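What I Learned Charting Our Offense
Sports Analytics Project, final report
January 26, 2018

So my project was supposed to be simple. I wanted to know if our flag football team, the Trallik Herons, really got more predictable once the short passes stopped working, because everybody in the stands kept saying so (my dad loudest of all). I started back in September and charted 100 offensive plays from game video, 50 from first halves and 50 from second halves. For each one I wrote down the formation, the down, whether anybody went in motion, and pass or run.

The charting took forever! I'd get through 10 plays, realize I'd been marking bunch and trips the same way, and go back to the start. By the Bragança game I had a cheat sheet taped to my laptop and things went a lot faster.
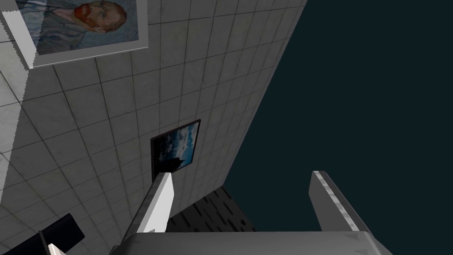

Tainá Queiroz read my first draft and wrote in the margin that I was mixing up play calling with the score. If you're behind by two touchdowns you're going to throw, she said, and the defense knows it, so try taking those plays out.

Fair point, and kind of a painful one. I pulled 17 second-half plays where we were way behind, most of them from the Nernska game, and redid my tables. The drop in motion was still there. We almost quit moving people before the snap after halftime, even in games we were leading. The run and pass split looked a lot more normal, though, so that part of my original idea was pretty weak.

I showed Coach Fulvio Mazza the new tables and he said guys get tired and forget their motion assignments. I'd love to check that next season by tracking substitutions too, which I didn't do this time.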